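Ritstead opens its doors to new families this July

After two years of fundraising, cake stalls and a good deal of patience, the Ritstead Family Centre will open on a Thursday morning in July, with tea from 10am and a warm welcome for anyone who fancies a look round.

The centre has been paid for by 204 local households, together with a generous gift from the Erumar Fund, and will run 15 sessions a week — from baby singing to a quiet hour for grandparents.

"We have been dreaming about this for such a long time, and I can hardly wait to put the kettle on," said Angharad Sayce, centre manager.

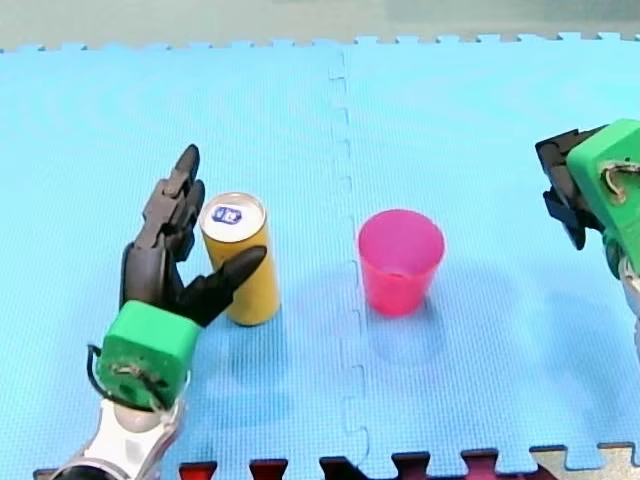
Places can be booked at the front desk, and the first visit is free.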